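Home | Data | Issues | Docs | Contact
Search this site Go
Print this page E-mail this page

# Druvska laundry set, couch-to-basket: README and fault note

Two-arm pick and place, clothing from couch into basket. Read the fault section before you train on anything. 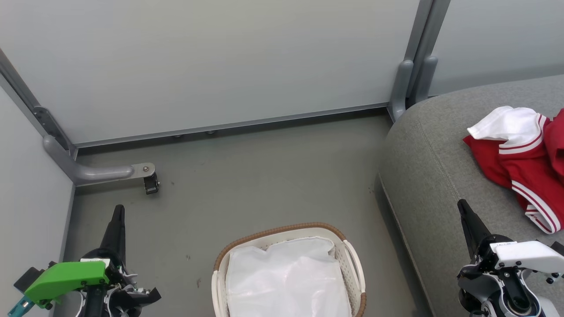
Sabine Bauerfeind wrote back on the first draft that calling it a "gripper glitch" was too kind, the right arm kept closing after the stop was pressed and the card should say so in plain words. Fine. The right arm kept closing after the stop was pressed. She also wants the affected episodes pulled, not flagged. See Open items.

## What's in it

- 154 episodes recorded, 144 usable
- head view plus joint states, both arms, gripper width, stop button state
- one task: garment off the couch, into the lined basket
- operator notes, free text, quality varies (some are just "ok")

Missing: force readings. Wrist sensors were logging zeros the whole week, nobody had checked the config after the update. Don't use the force column. It's there, it's all zeros.

## The fault

Tuesday, late afternoon session. Operator Pascal Kröger. Right gripper had a sleeve, arm started its lift, fabric went tight. Pascal hit stop. Both arms held position like they should. Left gripper froze. Right gripper carried on closing to full, and stayed there. Sleeve torn at the seam, no one hurt, hands were outside the cell.

Tried again with foam in the fingers, same thing. Then with nothing in the fingers, same thing. So not a snag and not the cloth.

Cause as far as we know: the stop goes to the arm controllers over one line and to the grippers over another. Right gripper had been swapped in the week before and came with the older Chung firmware, which finishes its current move before it looks at the stop message. Left one has the newer version. Nothing in startup compares the two. Should have.

Second problem, found while looking at the first: stop state in the log is the button, not the gripper. So the log says "stopped" while the finger width is still going down. If you filter on stop state you will beleive the arm was still when it wasn't. Filter on gripper width.

## Which episodes

Ten affected, all right side, all in the folder `hold/`. Left arm data looks clean in those but treat the whole episode as suspect. Timestamps between the two arms drift by up to 42 ms after a stop event, corrected in the 144, not corrected in `hold/`.

## What we changed

- right gripper flashed to match the left
- startup now refuses to run if the versions differ
- stop test before every session, both grippers, moving, with foam. Log it
- speed cap at 60 percent until the Gellness people have signed off
- gripper power on the hard stop relay. Uwe Lenz did the wiring, drawing is in `docs/`, the old drawing is WRONG, please delete your copy

## If you run this on your own cell

Check the stop with the gripper in motion. Ours passed every test with it standing still, that's how it got through. Use foam, not a finger, not a pen either. Do each side on its own and then both together.

Don't reach in to free a garment on a soft stop. Power off at the wall panel, wait for the light, then reach in. Applies to the left arm too.

## Open items

- pull `hold/` or keep it? Sabine says pull. Ingeborg Hollmann wants it kept for fault detection work. Undecided, so it's in a seperate download for now
- older Althorpe recordings used the same gripper model, firmware not written down anywhere. Assume the fault until someone checks
- re-record the ten, probably October
- force column, remove in next version

Questions to Lieselotte Albers, through the issues page please and not by mail. Put the episode number in the title.

Print this page E-mail this page
Back to top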